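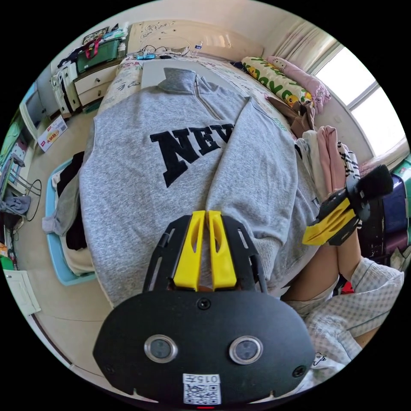

Half-zip sweatshirt flat on the bed, finished pile up by the pillows.

Monday is folding day in our house, and I do it on the bed. I know some of you swear by an ironing board or the kitchen table, but a bed is the right height if you sit on it, it's big enough to spread a grown-up's top right out, and if you leave it half done you've got to finish before you can go to sleep (that last bit has saved me more times than I'd like to say!).

A few of you wrote in after the February post about sock drawers and asked how I deal with the bulky stuff, so it's all about sweatshirts today, with a bit at the end on suitcases.

Start with the sheet

Smooth the bedding down first. It takes ten seconds and it makes such a difference, because if there's a ridge under your sweatshirt you'll fold the ridge right into it. I pull the sheet tight at the corners, push the pillows up out of the way and sweep the whole lot flat with my forearm. A patterned sheet is fine, by the way. Dorota Grabowska, who I shared a flat with for years, used to line up her sleeves with the stripes on hers and her jumpers came out like something from a shop.

Zips up, always

If there's a zip at the neck, do it up before you fold. An open collar flops about and you end up with one side higher than the other, and the metal teeth will catch on whatever's next to them in the drawer. I lost a perfectly good pair of tights that way. Zip up, collar flat, then give the hem a little tug so the front and back sit together.

Same goes for in the wash, only there I turn the thing inside out as well. Big printed letters crack much sooner if they go round and round rubbing against jeans. I wash ours at a low temperature and never, ever iron straight over the print. If it needs pressing, turn it inside out or lay a tea towel on top.

The fold itself

Right then. Lay it face up to start with, just to get the shoulders even and have a look for stains, and then flip it over so it's face down. Bring one side in towards the middle, a bit past the edge of the collar. The sleeve will be sticking out sideways now, so turn it back on itself and run it down towards the hem. Don't worry if the cuff hangs over the bottom a bit, just tuck it up. Ribbed cuffs are thick, and if both of them land in the same spot you get a lump, so I stagger mine — one cuff a little higher than the other.

Do the other side the same way. You've got a long rectangle now. Fold the hem up to the middle, then fold again to meet the collar, turn the whole thing over and pat it. If the letters come out on top you can find the one you want without pulling everything out, and in a house where four of the sweatshirts are grey that's worth a lot, believe me.

For thick fleecy ones I stop at a single fold. They spring open if you force them and then the pile leans.

Piles that stay up

Heavy things at the bottom, thin things on top, fold edges all facing the same way. I used to build one enormous tower and then it would slide off the bed the minute anybody sat down. These days I keep a pile to 8 things at most and start another. Keep it up at the pillow end where you won't knock it with your elbow, and work from the foot of the bed towards it.

I don't sort by colour, I've tried and it never lasts past Wednesday. I do it by whose shelf it's going to, so I can carry a whole pile off in one go.

Baskets and boxes

Storage baskets are brilliant for the things that don't fold: belts, straps, odd swimming bits, the dressing gown cord that's always adrift from its dressing gown. I've got a couple of Pamia ones, nothing fancy, and I gave up on lids for anything we use every day. A lid just turns into a shelf and then you can't get in.

Plastic drawer units are good next to a bedside cabinet if you're short of a wardrobe. Don't overfill the bottom drawer or the runners bow. Pants and socks on top, pyjamas in the middle, out-of-season at the bottom.

And cables! Chargers breed by the bed in every house I've ever lived in. Wrap each one loosely round your fingers, pop it through an old hair bobble and put the lot in a small pouch. Mine's a glasses case.

If it's going in a suitcase

Same fold, but go one narrower, so you've got something long and slim, and then roll it from the hem up to the collar. Snug, no need to strangle it. Two rolled sweatshirts fit nicely across the bottom of a cabin case at the wheel end and stop everything else from slumping when you stand it up.

Miłosz Zalewska wrote to tell me he packs his flat and puts shoes in the gaps, and he got a fortnight in Gedside out of one small case, so there's more than one way. I tried it and my things came out creased, but he may well be neater than I am. His other tip was to keep a folded carrier bag in the lid pocket for dirty washing, and I've pinched that one for good.

Last thing — leave the case open on the floor overnight before you pack it if it's been shut in a cupboard for months. They get a musty smell, and it goes straight into fleece. A bit of soap in a hanky does the trick if airing doesn't.

Next time I'm doing duvet covers, so send me your fitted sheet questions too and I'll see what I can manage.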